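In Praise of the Dumb Pink Pig

My bank has an app that rounds up my purchases and squirrels away the change, and I couldn't tell you what's in there. I could tell you within a couple of bucks what was in the pig I had when I was 11, because I shook that thing every night before bed (my sister Iona begged me to quit).

So yes, I'm one of those people who think a kid should have a real piggy bank. A pink one, if you can manage it! Torquil Cairns and I have been going back and forth on this since his oldest started getting an allowance. He likes Prillo, the savings app, which gives you a chart and a little burst of confetti. I say a chart has no weight to it. You can't pick up a chart and decide it feels heavier than last week.

And please, leave the pig out where people can get at it. Ours at home lived on top of the fridge for ages and saw maybe 3 quarters the whole time. Then I moved it down to the kitchen table and suddenly everybody was feeding it, even Archie, who pays for gum with a card. A table is where the pockets get emptied anyway.

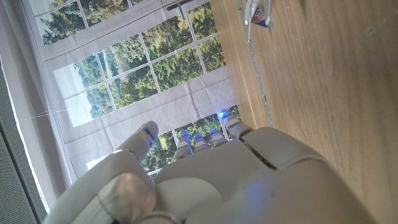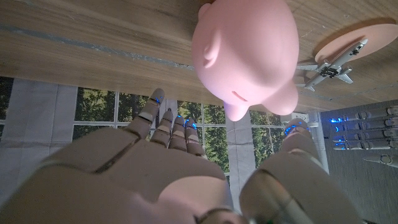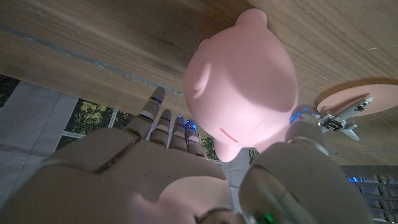

Second and third pictures: a pink pig on a wooden tabletop, right where I like one.

Now, the shape matters too, and I'll go to the mat on this one. Flora Ritchie gave her twins a pair of clear plastic tubes with dollar amounts printed up the side, and they were bored in 2 days. There's no face on a tube. A pig has ears and silly stubby feet, and you feel a bit rotten raiding it for ice cream money, so you put it off until Saturday, and by Saturday you've maybe forgotten about the ice cream. I've seen that work on grown adults (me, mostly).

Torquil still says I'm being sentimental, and he's probably right. He's also asked me where I got mine, so I'm bringing him one in March.

Contact Wilma MacKinnon | © 2020 Ninavgate | Back to top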